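Who writes the rules for a robot that does the tidying?

I spent a morning in Clestdale with the people at Momik, a small outfit teaching robot arms to handle ordinary household clutter, and I went in expecting to talk about clever software. We talked about rules instead (hours of it, and I loved every minute!).

Their handbook started as 2 pages taped to a cupboard door. It now has 187 entries, and everybody grumbles about at least one of them. My favourite is the speed rule: if a person can reach the table, the arm drops to its slow setting, no matter how dull the job is. Jaber, the firm that checks their paperwork, wanted that one in bold.

Then there's the logbook. Every dropped item goes in, even a teaspoon, and after 500 runs somebody reads the lot from the start. I asked if that was boring. Very, they said, and handed me a biscuit.

The section I kept going back to is about awkward objects, which get seven rules of their own. Anything with dangling bits, such as loops or rings, has to be tried slowly first, and the grip pads get looked over before and after. Shiny metal gets a separate note, as reflections can muddle a camera. A revised version is due in July, and Clolar, who make kitchen kit, have asked for a copy.
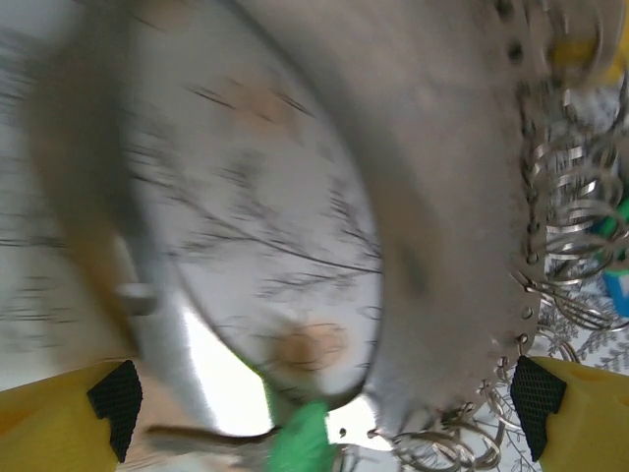 What the handbook leaves out

Pets, for a start. There's a blank page with "cats" written at the top, and they're still arguing about it.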